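Home-built handheld gripper with a tracking cube – worth the trouble?

Hobby Builds > Arms and Grippers

fennavw
October 14, 2019
I've been building a hand-held gripper so I can record grabbing motions and feed them to the small arm in my garage later. The base is Hukow's old drawings, with the jaw mounts changed. Fisheye camera on the tool, and a separate white cube with square markers that goes on the back of the hand, so a fixed camera can work out where the hand is. I'm at 293 in parts so far, not counting the arm. Before I print a second one I'd like to hear what people think. Be rough, I'd rather know now.

praltent
Okay, rough then. I've watched three of these threads in two years and they all stop at the same place. Recording is the easy bit. Then the arm has to do something with it, and the thread goes quiet. What does your arm do today?

fennavw
Today it picks up a foam block. Sometimes.

praltent
Right.

xu_arkum
Leave the arm out of it for a minute. I'd worry about the cube first. Printed markers are fine at a desk with one lamp. Put them in a real room with windows and shiny furniture and you lose them whenever the hand rolls over. Do you have anything from a normal room?

fennavw
Yes, from the lounge. First is the fixed camera, second is the one on the gripper.

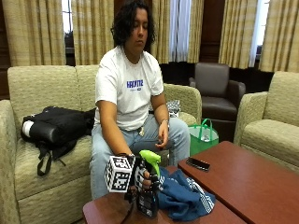
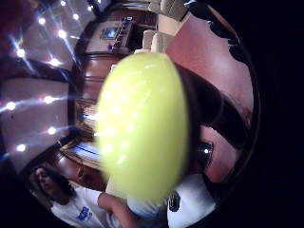

I'm keeping the fixed camera where it is for now. Session length was 62 minutes in total and I kept 1058 frames after throwing out the ones where the marker fit was bad. I haven't worked out what share that is of everything, so don't ask me yet.

xu_arkum
I'm asking. 1058 kept means nothing without the number you threw out. If most of the bad ones are in the half second where the fingers close, you've saved all the boring parts.

The cube looks a decent size, I'll give you that, and with two or three faces toward the camera you should get a fix. Now turn the wrist palm up and tell me what's left.

bbrouwer
I disagree with Xu a little. I ran a cube like this for most of April and palm up wasn't my problem. Glue was. One face lifted at a corner, maybe a millimeter, and every position after that was garbage, and I blamed the software for a week. Check the faces with a straightedge before you print another anything.

– Bart Brouwer

praltent
Bart, did yours ever end up driving an arm?

bbrouwer
No. I sold the arm.

praltent
I rest my case.

fennavw
Straightedge is a good tip, thanks. I glued mine with the cheap stuff so I'm not confident.

xu_arkum
The gripper camera bothers me more. That green thing fills the middle and it's soft. Up that close a fixed-focus lens gives you a blob, and then there's a row of ceiling lights flaring across the left side. What is the arm supposed to learn from a blob?

fennavw
It's a wide lens, it sees most of the room. I thought the room would help it know where it is.

xu_arkum
It might. Or it learns your ceiling. Take it to another house and find out.

bbrouwer
Close focus is fixable though. Some of those lenses screw in and out. Mine had a dab of lacquer on the thread, comes off with a fingernail. Quarter turn at a time, and mark where you started.

praltent
And then the far stuff goes soft. Pick one.

fennavw
I'd pick close. I'll try the quarter turn and count the rejected frames properly, split by open and closing. If the closing ones are mostly gone I'll move the fixed camera higher before I spend any more.

xu_arkum
Do the count first. Don't touch the lens until you have it or you won't know which change did what.

fennavw
Fine, count first. Second gripper is on hold.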